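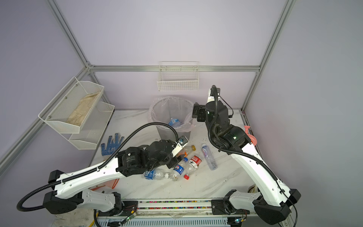 Equipment > Buying > Interviews

Bienvenido Samonte wants 10 more two-arm cells for bottle sorting at Naveo. Budget covers less. "Arms are the easy line. Then cables, spare grippers, bin liners - 123 lines in my sheet."

Quote from Urach was 15 pages. He read it twice.

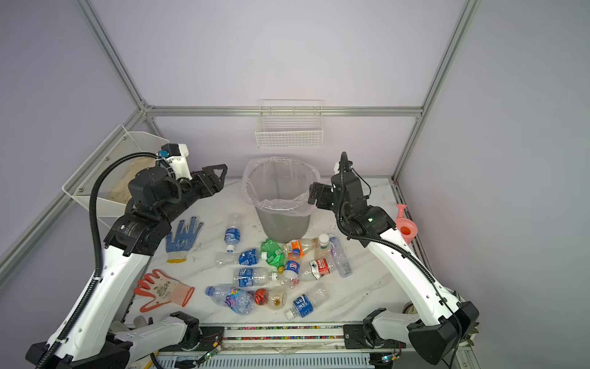
"Price the spares first," he says. "And get the lead time in writting."

Decision due Monday.
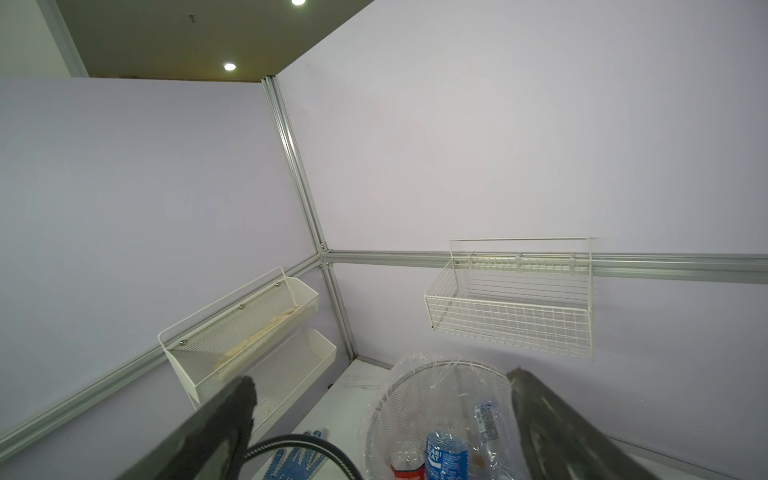

Comments

Vilho Savolainen: What about service? Ours went up 20 percent.

tiongson_b: same here, ask for a fixed rate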